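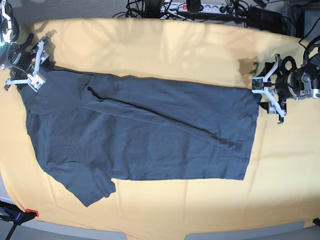 Can you finish Kilatholm without paying for anything? I did, on an old phone, with the ads switched on the whole way through, and it took me most of November.

Home Diary Games Older entries Contact

I've kept notes on my phone while playing, so this entry is mostly those notes tidied up. Kilatholm is a puzzle game for mobile from a studio called Trellside. You guide a lamp-keeper through a flooded town, one screen at a time, by raising and lowering water gates. There are 50 levels, split between the harbour, the streets, the mill and the hill. I had played their earlier game, Bollura, a couple of years ago and dropped it halfway because the levels all blurred together. I nearly skipped this one for the same reason.

The harbour levels are easy and a bit slow. Each one teaches a single thing: a gate, a float, a gate with a float on it. I got through them over two lunch breaks. The colours are mostly grey and a dull green, which looks fine indoors and is hard to read on the bus in full sun. There's a brightness slider in the settings, under Display, and I left it at the top after the first day.

The streets are where it picks up. The water stops being only an obstacle and becomes the way you get to upper windows. I was stuck on level 12 for three evenings. You have a crate, two gates and a window, and I was certain the crate had to go under the window. It has to hold the second gate open while the lamp-keeper swims round the back. I found that by accident at six in the morning, waiting for the kettle. After that I started looking at every object as a possible doorstop and the next batch went quickly.

A note on the hints, because I changed my mind about them. You get 3 to begin with and can earn another by watching an ad. I didn't want to use any. By the mill I had used all three and watched more ads than I'd like. The hints are decent. They show you where the lamp-keeper should be standing in the middle of the solution and leave the rest to you. A few times the hint position was one I'd already reached and thought was a dead end, so it only told me to keep going. That was annoying at first but still useful.

The mill is my favourite part. The wheel turns when water runs past it and moves a row of platforms, and you have to work out the timing as well as the order. It's the only section where you need quick fingers. If you have big hands, as I do, the gate buttons are too close together. I kept closing the one I wanted open. Trellside put out an update partway through the month that let you move the buttons around, and I put mine in the two bottom corners. I wish I'd had that from the beginning. I went back and redid two mill levels with the new layout and they took a few minutes each.

The hill is ten levels, with almost no water until the last. I didn't like it much. You push carts. The carts behave in ways the gates never did, sliding a little past where you let go, and I lost several good attempts to that. There's no undo on the hill either, only a restart, though every other section has one. I checked the menus twice to see if I'd turned it off.

Then the last level brings all the water back at once, and I'll admit I sat up for it. It took me an evening and part of the following morning. I won't write the solution here. I will say that the lamp matters, and that I had ignored the lamp for the entire game.

Sound: I played with it off for the first week and on after that. The music is a slow accordion tune with variations. The gate noise is a heavy clunk and it helps, as you can hear when a float has caught before you see it. Use headphones if there's someone else in the room.

Battery: poor. A half-hour session took a noticeable bite out of mine, and the phone got warm in the mill levels. It's an old phone, so yours may do better.

Ads: one after every few levels, skippable after a short wait. The banner at the bottom never covered anything I needed. You can pay once to remove them. I thought about it in the streets and again in the mill, and by the hill it seemed late to bother. If I replay it I'll pay.

I've also got Kwofie installed, which is a card game where you run a ferry. I've played two rounds and lost both. The rules screen is long and the cards have very small print. I'll give it another week before I decide whether to write anything on it. After that I might go back to Bollura and see if the second half is better than the first, now that I know what the same people did next.

Saved games, for my own reference: Kilatholm is backed up to the tablet as well. Bollura isn't, and I think the old save went with the phone before this one, so it'll be a fresh start. I've cleared some photos to make room.

Contact: use the form on the Contact page | © All diary entries remain the author's own | Back to top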